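OK it's October and I have finally, FINALLY done the bed. The laundry mountain that has lived on it since the weather turned is getting folded, piece by piece, and I am so happy about it I'm going to post a whole thread.

Some background for the new people: I rent a small lavender room in Padville. Walls are lavender, ceiling is lavender. I didn't pick it and for the first month I thought I'd hate it. Now I would fight anyone who came near it with a roller.

The bed is the biggest flat thing I own, so it ends up being the folding table, the sorting table and the place where T-shirts go to wait. I do not own an ironing board. I've made peace with that.

My method, stolen in full from my friend Asuka Maruyama: everything goes on the bed first. Everything! Then you make piles by who's going to wear it next and where it lives, and the piles go to the outside so you keep a clear spot in the middle to work on.

I used to fold from a basket, sitting on the floor, and I'd get through six things and wander off. With the bed covered you can't go to sleep until it's done (I have tested this at 11 pm and I do not recommend testing it).

Darks together. Stripes wherever they land. Jeans and anything stiff go in their own stack because they make everything else slide over.

T-shirts: lay flat, smooth from the collar down, sides in, then up from the hem. I did this the lazy way for years and the fronts always creased right through the lettering. So much nicer now.

Can we talk about the quilted cover though?? I love it more than is reasonable. White with big wide stripes, somewhere between aqua and mint depending on the light, and that stitched maze pattern all over. Little fish on it. A little cloud! It makes me want to make the bed, and I've never wanted to make a bed.

It came from a tiny bedding stall called Hukex and I paid 49 for it after walking past it twice. Thoa Ông was with me and basically pushed me back through the door the third time. Thank you Thoa, you were right.

Washing notes, as three of you asked last time: cool wash, 60 minutes, by itself. Don't try to squeeze a blanket in with it -- the quilting bunches up in one corner and you'll be standing there at midnight pulling it flat.

The pink satin skirt around the bottom was my one fancy idea. It hides everything I've shoved under there and it's shiny and gathered and a bit much and I'm keeping it.

The cartoon sheet doesn't match the quilt. The floral blanket doesn't match either of them. Put together with the lavender I think it looks like the inside of a candy bag, in the best way.

Still to do: find a home for the spare blankets. I'm looking at the long drawer from Wallin but it has to fit between the bed and the door, and I keep measuring and getting a different answer. If you have one, tell me how deep it is!

OK, bed pictures. All from the one afternoon.

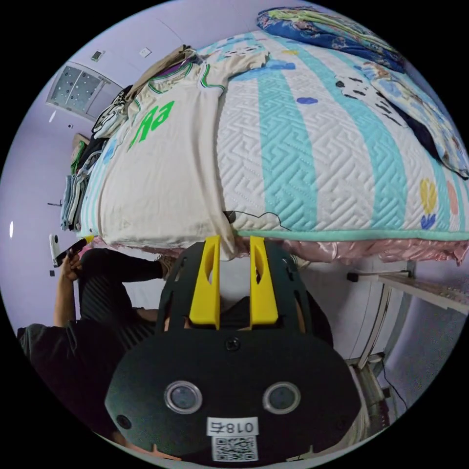
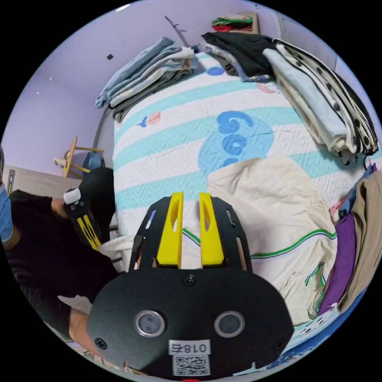
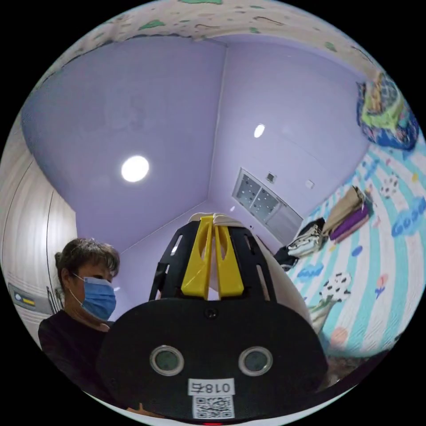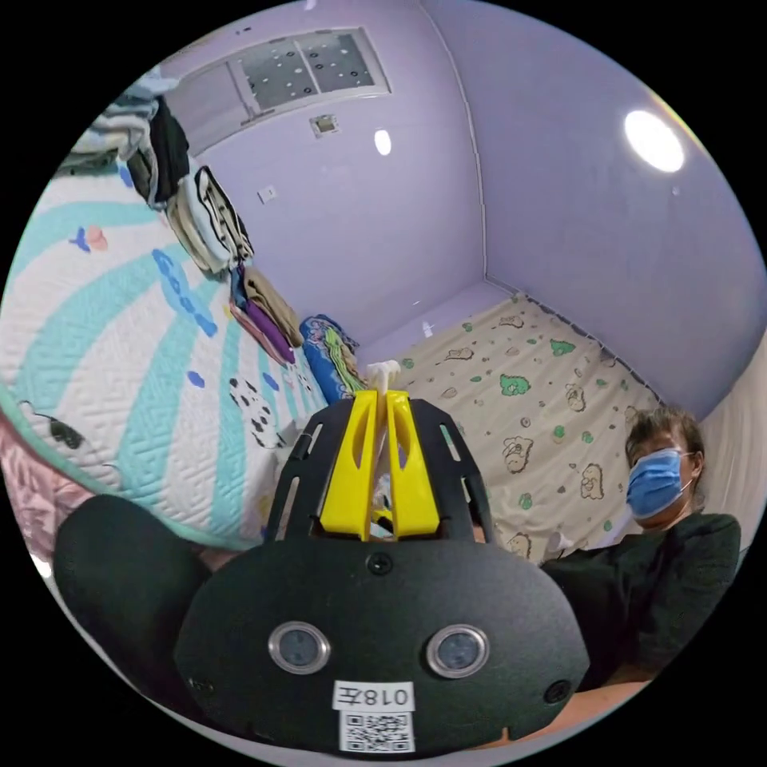
The lavender room, with the cartoon sheet and the maze-stitched quilt in the last one.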